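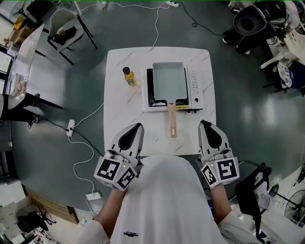

The continuity pass on the second novel is finished. It covered 43 chapters and produced 3029 entries in the spreadsheet, most of them dull. An entry is one physical fact stated by the text: a door opens inward, a coat has two pockets, a character is left-handed. Kitchens gave me the most entries per page. Take a rectangular pan on a cooktop with its wooden handle pointing at the person standing at the table, as in the photo. A second character coming in from the far side has to reach across the pan to get hold of that handle. In chapter 12 I had her pick it up from the far side in half a sentence, and four pages later the same pan was round.

The method is the one I used for Marnari, with changes. Last time I kept one sheet sorted by chapter, so I could find out what chapter 9 said but had no quick way to find every mention of the ferry. The new sheet has six columns: chapter, paragraph number, object or person, attribute, value, and status. Status is one of open, fixed, or intended. I filter by object, read down the value column, and look for a change that the story does not explain.

Paragraph numbers are the weak point. They shift every time a paragraph is cut or split. I write in Brinex, which numbers paragraphs on export but does not keep the numbers fixed between exports. The workaround is to freeze the draft, export once, log everything against that export, and make no edits until the log is done. I broke this rule in chapter 20 and had to log that chapter again.

Results, by type of error:

Time of day. The largest group. Mostly sunsets that came too early for the month, and one dinner that ran for five hours with no one leaving the table.

Hands. Characters carrying two things and then opening a door. I fixed most of these by deleting the door.

Furniture. The Boateng Street apartment had a sofa under the window in the first third and a radiator under the same window after that. The radiator stays, because the plot needs the noise.

Names of minor places. The bakery had two names. So did the bus line.

Age. One character aged three years over a single winter. This came from moving the prologue back and never touching the birthday scene.

In total, 75 entries were marked fixed and a smaller number marked intended. Intended means the narrator is wrong and the reader is supposed to notice. I kept these to cases where another character contradicts the narrator within the same chapter. A contradiction spread over a hundred pages reads as a mistake, whatever I meant by it. Two early readers of Marnari wrote to me about the clock tower, which I had thought was clever.

Some things the sheet does not catch. It will not find a fact that appears once and is impossible. The pan handle was found by reading the passage slowly and drawing the table on paper. I now draw every room with more than two people in it. The drawings are plain rectangles with initials and an arrow for each person's facing direction. They take a few minutes each and have changed more sentences than the spreadsheet has.

Voice is another gap. I tried adding a column for it, with words a given character uses and words they avoid, and dropped it after three chapters. Every entry was a judgment call and the filter was useless. I read the dialogue aloud, one character at a time from start to finish, and mark the lines that sound like somebody else.

Next is the proof copy. The files go to Brendora at the end of January, using the same trim size and paper as the first book, with a slightly wider inside margin. The first printing of Marnari lost the ends of lines in the gutter unless you pressed the spine flat. I have also turned off automatic hyphenation for the last line on a page, and this pushed two chapters onto an extra page each.

I will post the blank spreadsheet once I have taken my own notes out of the hidden column.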